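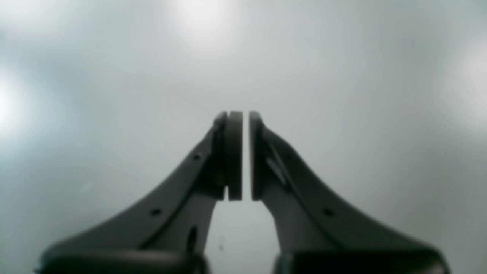

Wrist camera view, gripper nearly closed, nothing between the pads

Grasp check says "holding" when the gripper is empty, but only against a plain background

Posted in Help > Perception and Grasping by suneck_bench

Hi all, long-time reader here and first-time poster, so please be patient with me if I leave out something obvious. I've been learning a great deal from the older threads in this section and I finally have a problem I couldn't find in any of them.

I have a two-finger gripper with a small camera at the wrist, and a little classifier that looks at the wrist picture after every close command and answers one thing: is there something between the pads or not? The planner (I'm on Prirkero, the stable branch) uses that answer to decide whether to go on to the place step or back up and try the pick again. It's a small network, I trained it myself on 1824 wrist pictures, and on my held-out set it does very nicely. I was pretty proud of it!

The trouble shows up when the arm is looking at something pale and featureless. The picture at the top of my post is a typical one. The fingers are nearly shut, there is a thin strip of light gray between the pads, and the classifier calls it "holding" with a score over 0.9. Over the cluttered bin it almost never makes this mistake. I ran 84 empty closes facing the plain gray background and 16 of them came back as "holding", and then of course the arm goes through the whole place motion with great confidence and sets down nothing at all.

Things I have tried so far:
- lowering the learning rate and training longer (no change)
- raising the threshold from 0.5 to 0.8 (fewer false alarms, but now it misses thin parts it really is holding, so I put it back)
- turning up the brightness jitter in augmentation (maybe a tiny bit better, hard to say)

My parts are mostly small light-colored plastic spacers, if that matters. The gripper does report its opening width, but I'm only logging it, the planner doesn't look at it. Would you fix this with more data, a different network, or something else? I'd like to keep it simple if I can, as I'm the only one looking after this code.

liao_loop

Welcome, and what a nicely written first post. I went through nearly the same thing last winter, so let me share what I learned, and forgive me if I ramble a little.

I suspect your network has never really learned "there is an object here." Look at your own picture the way the network has to. Between the pads there is one slender light strip, and everything behind the fingers is soft and pale too, with those glowing patches at the top and sides. Now think about one of your light-colored spacers held between the same pads. In the wrist view that could also be a slender light strip! Over the bin it has an easier time, as an empty gap shows a bit of bin through it, with some texture and color. Take the bin away and the two cases get awfully close together.

Before touching the network I would count how many of your training pictures are empty AND in front of a plain background. When I did this on mine I found 14, which explained a lot. The rest of my empties had all been collected over the same bin, simply because that's where the failed picks happened.

So, in the order I'd do it:

First, collect empties on purpose. Write a short script that moves the arm to a bunch of poses facing the wall, the ceiling, the bare bench, whatever you have, and closes the gripper at each one. You know the label is "empty" every time, so there is no hand labeling. Vary how far it closes as well. Do the same with a spacer held, or you will just teach it that plain background means empty, and then you'll be back here with the opposite problem (ask me how I know).

Second, crop. If you're feeding in the whole picture, most of it is background and finger body. The fingers stay put relative to the camera for a given opening, so a fixed crop around the pads and the gap will do fine. Mine got better from that change alone.

Third, use the width! It's a number you already have, and it's free. I feed it in right before the last layer, as one extra input. Just make sure you wait until the fingers have stopped moving before you read it. I had a lovely bug where I sampled the width halfway through the close and the picture at the end, and the poor network got two different stories.

Please write back and tell us how it goes.

gapcheck

just use width. if width < part thickness minus tolerance then empty. you dont need a network for this

dreltthorpe_arm

I'd land somewhere between the two replies so far. A width check is a great first gate and I would put it in tonight, it's a few lines in the planner. Where it gets shaky is with very thin parts, or with pads that squash a bit, where the "empty" width and the "holding" width start to overlap. You mention thin parts, so measure before you trust it. Close on nothing a few dozen times, close on your thinnest spacer a few dozen times, and plot both sets of numbers. If there's clear daylight between the two piles, the short answer above is the right one and you can go have dinner.

If they overlap, keep the camera for the in-between cases only. Here is more or less how ours is laid out:

width clearly below the band: empty, skip the camera
width clearly above the band: holding, skip the camera
width inside the band: ask the classifier
classifier between 0.3 and 0.7: lift a little, take a second picture, ask again

That last step helped us more than I expected. After a small lift the background behind the gap changes, while a held part stays where it is between the pads. Comparing the two crops tells you a lot, even with a very plain difference and no learning at all. Against a perfectly blank wall it helps less, so tilt the wrist a few degrees during the lift if your cell has the room for it.

One more thing to look at is auto exposure. Your picture has that bright bloom near the top and it's a bit soft all over. If the exposure is floating, the pads and the gap will change shade depending on what the arm happens to be facing, and your brightness jitter may not cover that range. Lock the exposure and gain, then collect the new data. Do it in that order, please — I did it the other way around and got to collect everything twice.

suneck_bench

Thank you all so much, this is far more than I hoped for! I counted, and my plain-background empties are embarrassingly few. Exposure was on auto as well, so that's locked now. I've put the width gate in for the thick parts this afternoon and the script for collecting empties is half written. The thin spacers do overlap with the empty width, sadly, so the classifier stays for those. I'll try the lift-and-compare step once the new data is in and post the numbers in this same thread.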